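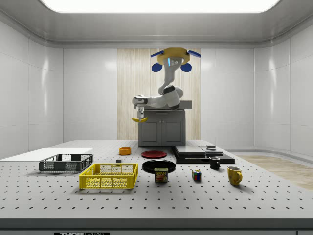
尼罗蒙特语言中心更换初级语法讲义 冠词单元提前并重写

尼罗蒙特语言中心(Nirotmont)12/4/24发布通知,初级英语班使用的语法讲义将更换为新版。新版讲义由中心教研室编写,名称沿用旧版的Miria,全书95页。改动最大的是冠词部分,原来排在全书后半段的a、an、the三课合并重写,移到名词单元之后,学员入学第一个月就会学到。

新讲义从三月开学的班级开始使用。已经开课的班级继续用旧版,学完为止,中途不换书。

教研室负责人海德维格·尼贝里(Hedvig Nyberg)介绍,修改冠词部分的想法来自一次作业整理。去年秋季学期,教研室收集了421名初级班学员的书面作业,从中抄录了3257个带有名词的句子,由三位教师分头标注错误类型。标注时把冠词错误分成漏用、多用和错用三类,主谓一致、时态、介词等另行归类。

整理结果显示,冠词是出错最多的一项,其中漏用又多于多用和错用。常见的句子有“I bought book yesterday”“She is teacher”“We live in small town”。这几句的意思都能看懂,教师平时批改时往往只画一条线,不再讲解,学员下一次还会照样写。

尼贝里说,旧讲义把冠词放在后面,是考虑到规则比较零碎,怕初学者记不住。编旧版的时候,编者希望学员先把句子写出来,再回头处理小词。“问题是学员写了三个月没有冠词的句子,已经写顺手了。到那时再讲,练习做得对,作文里照旧不用。”

新讲义的冠词单元分成几个小节,顺序也作了调整。第一节只讲单数可数名词前面要有一个限定词,可以是a、an、the,也可以是my、this、every之类。学员这时不需要判断该用哪一个,只要能看出名词前面缺了东西。练习形式是在短文里找光秃秃的单数可数名词,把它们圈出来。

第二节讲a和an的区别。旧版的说法是“元音字母前用an”,新版改为“元音读音前用an”,并配了几组容易写错的词:a university、a European city、a one-way street,以及an hour、an honest answer、an MP3 file。负责这一节的教师艺瑞·石(Ye-seo Seok)说,旧版的表述在大多数情况下够用,但总有学员写出an university,教师批改之后又得另外解释一遍,不如一开始就按读音讲。

第三节是第一次提到和再次提到。例句为“I saw a dog in the yard. The dog was asleep.”教师用书中提醒,不要让学员以为第一次出现的名词一定用a。“Please close the door”里的door以前没有提到过,听话人却知道是哪一扇,所以用the。这类句子在讲义中单列了一页,标题是“双方都知道的那一个”。

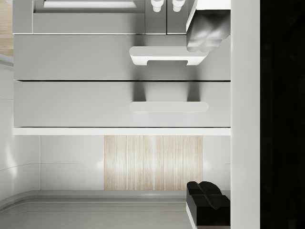 第四节处理不用冠词的情况,包括泛指的复数名词和不可数名词,如“Cats sleep a lot”“Water is heavy”。石老师说,这一节在试用时花的时间最长。学员刚刚养成给名词加冠词的习惯,看到这里容易又退回去,把单数可数名词的冠词也省掉。为此编写组在这一节的每组练习里都混入了第一节的题型,让学员先判断名词是单数还是复数、可数还是不可数,再决定要不要加。

固定搭配放在最后,包括go to school、at home、by bus、in the morning、play the piano等。讲义没有给这些搭配总结规则,只要求整块记忆,并按使用场合分成出行、学习、一日作息几组。其中go to school和go to the school的区别用了一段对话来说明:孩子上学用前者,家长到学校那栋楼里去取东西用后者。

国家名、河流名、山脉名前的冠词没有收入初级讲义。编写组讨论过是否加一张表,最后决定留给中级班。讲义里只出现了the United States和the UK两个,作为生词列在第一课的词表中。

试用安排

新版冠词单元在去年冬季做过试用,由埃德温·努尔丁(Edvin Nordin)和纳杰娃·胡拉尼(Najwa Hourani)两位教师带班,为期7周。两个班都是晚间班,每周上课两次,课本其余部分仍用旧版,只有冠词单元换成了新稿。

努尔丁的班学员以成年在职人员为主,写作内容多为邮件和工作说明。他在试用记录里写道,学员对第一节接受得很快,圈名词的练习基本不用讲解就能完成。困难出现在自己写作的时候,学员写完一封邮件后能找出漏掉冠词的地方,边写边加则要慢得多。他后来在课上留出几分钟,让学员交作业之前只做一件事,就是从头到尾检查名词。

胡拉尼的班里有不少学员的母语是阿拉伯语。阿拉伯语有定冠词,没有与英语a相对应的单独的词,学员常常把the用得过多,写出“The life is difficult”“I like the music”之类的句子,同时漏掉a。她建议在教师用书中增加一页,列出不同母语背景的学员容易出的错,供教师选用。这条建议被采纳,教师用书里现在有汉语、韩语、阿拉伯语、俄语四种,每种半页。

汉语和韩语部分由石老师执笔。她写到,汉语里的“一个”和“这个”“那个”有时可以对应英语冠词,但不能逐一替换。“她是老师”里没有“一个”,英语却必须写She is a teacher;“太阳出来了”里没有“那个”,英语要写The sun is out。书中建议教师把这两句并排写在黑板上,让学员自己比较,先不急着给术语。

试用结束时,两个班的学员各写了一篇短文,题目是“我住的地方”。教研室没有拿这批短文与旧班作对比打分,理由是班级人数、题目和学员水平都不一样。尼贝里表示,两位教师的课堂记录和学员短文主要用来修改练习,目前不能据此说新讲义的效果比旧版好多少。等三月的班级学完全书,教研室会按去年的办法再抄录一批句子,用同样的错误分类来标注。

根据试用意见,编写组删去了一组翻译练习。这组练习要求把汉语句子译成英语并填上冠词,由于班上学员母语不同,一部分人看不懂题目。替换上去的是改错练习,每段短文开头告诉学员有几处漏用,后面的段落逐渐不再给出数目。

另一处修改涉及术语。试用稿里有“特指”“类指”“限定”等说法,学员反映几个词分不清。正式版只保留了“特指”和“泛指”,其余的移到教师用书。英文版讲义中则用specific和general,没有使用definite reference等较长的说法。

配套材料

讲义的听力材料由麦基弗(McIver)录音室录制,每个单元配一段对话和一段慢速朗读。冠词单元的录音有两个版本,一个是正常语速,一个稍慢,都保留了冠词的弱读。石老师说,录音时特意要求朗读者不要把a和the读得过重。平时说话里冠词很轻,初学者听不清,写的时候也就容易漏掉。如果录音里每个冠词都读得很重,学员出了教室还是听不出来。

the在元音前后的两种读音也收进了录音,the apple和the book各读一遍,讲义上只标音标,不作为考查内容。

练习题同时放在中心使用的在线作业平台Nesis上,学员可用原来的账号登录。平台上的冠词练习分为填空、改错和短文三种,填空和改错由系统批改,短文由任课教师批改。系统批改时,有些空格会接受多个答案。例如“I need ___ pen”一句,a和the在不同场合都说得通,题目没有给出上下文,填哪个都算对,答案后面附有说明。

负责平台题目的托尔莫德·特维特(Tormod Tveit)说,旧题库中有一些填空只给一句话,却只认一个答案,学员提出过疑问。这次整理时,能补上下文的都补了上下文,补不上的改为接受多个答案,还有一些直接删掉。旧题库在现有班级结业之前仍然保留,之后关闭。学员如果想留存自己以前的作业,可以在关闭前自行下载。

特维特还提到,平台不会把冠词错误单独计入总分。学员提交短文后,会看到冠词错误用一种颜色标出,其他错误用另一种颜色,分数仍由教师按整篇文章给出。这一做法是教师开会时定下的,有教师担心单独扣分会让学员为了避开冠词而少写单数名词,句子里全是复数。

其他单元的变动

除冠词外,新版还有几处较小的改动。名词单元增加了一页不可数名词,列出information、advice、furniture、homework、luggage等常见词,每个词后面给出表示数量的说法,如a piece of advice、two pieces of luggage。旧版把这些词分散在各课词表里,学员查找不便。

介词单元删掉了一张总表。旧表把in、on、at的时间用法和地点用法排在同一页上,字号很小。新版拆成两课,先讲时间,后讲地点,中间隔一个单元。

There is和There are一课移到冠词单元之后。编写组认为,这个句型后面常接a加单数名词或者不加冠词的复数名词,如“There is a bank on the corner”“There are shops near the station”,正好用来复习。原先这一课排在第二周,学员还没有学冠词,只能把a bank当作一个整体背下来。

时态部分的例句换了一批,顺序和讲解没有变。词汇总表仍在书末,按字母顺序排列,可数名词后面新加了标记c,不可数名词后面标u,两种用法都有的标c/u,并各给一个短语。coffee、paper、hair三个词属于这种情况。

教师培训在开学前举行,由尼贝里和两位参加试用的教师主讲,内容包括冠词单元的课时分配、错误标注的方法以及Nesis新题的布置。各任课教师需带上自己班里学员的一份旧作业,隐去姓名,在会上练习标注。不能到场的教师可以在平台上看录像,标注练习自行完成后交给教研室。

标注办法不复杂。漏用冠词的地方画一个插入符号,不写答案;多用的冠词加括号;用错的在下面画线。学员拿到作业后自己改一遍,再交回来由教师核对。努尔丁在试用班里用的就是这种方法,他认为符号少一些,学员才会真的去看。胡拉尼则在第一周给学员发了一张写有三种符号的小条,让他们夹在讲义里,正式版把这张小条印在了封底内侧。

新讲义在中心前台领取,初级班学员凭报名单每人一册,费用已包含在学费中。旁听学员和自学者可以单独购买,价格与旧版相同。教师用书不对外出售。

中级班讲义的修订尚未开始。尼贝里说,教研室打算先收齐中级班学员的作业再定修改范围,地名前的冠词、最高级和序数词前的the会放进去,抽象名词的用法还要讨论。中级班目前仍使用现有讲义。

对新讲义中的例句、答案或录音有意见的学员和教师,可以把页码和题号写清楚交到教研室,也可以在Nesis平台的“讲义勘误”栏目留言。勘误表随收随更新,下次重印时一并改入正文。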